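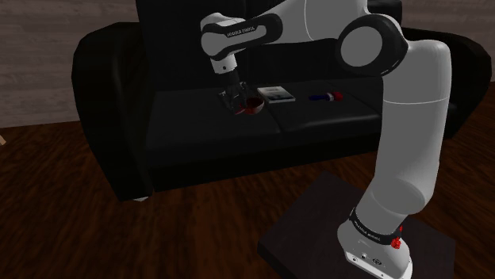
How to Test Whether a Robot Arm Can Tidy a Sofa

Prepared by Tala Nseir, Evthorpe Home Automation Program

Clearing a sofa is a modest chore, but it remains a demanding one for a machine. The procedure below is used at Evthorpe to judge a controller in simulation before any hardware time is granted.

Step 1. Set out three small objects on the seat cushions. A bowl, a book and one long, narrow item make a suitable set, as each calls for a different grip.

Step 2. Write down the goal in one sentence, including where each object must end up. Vague goals produce results that cannot be compared.

Step 3. Open the gripper fully before each approach. Confirm in the wrist view that both fingertips are visible and that nothing is held between them.
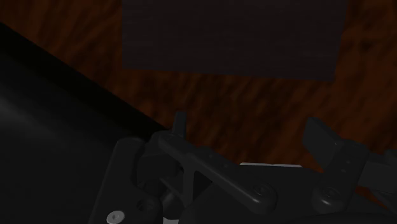

Step 4. Run 100 trials, changing the object positions each time. Allow 40 seconds per object. Repeat 5 of the trials in low light.

Step 5. Record every failure by type: missed grasp, dropped object, or contact with the upholstery. A trial that needed human help is entered as a failure.

Controllers that pass may be submitted for the Dabbas review. At present, flat books on soft cushions account for most rejected entries, and unattended use in homes is not recommended.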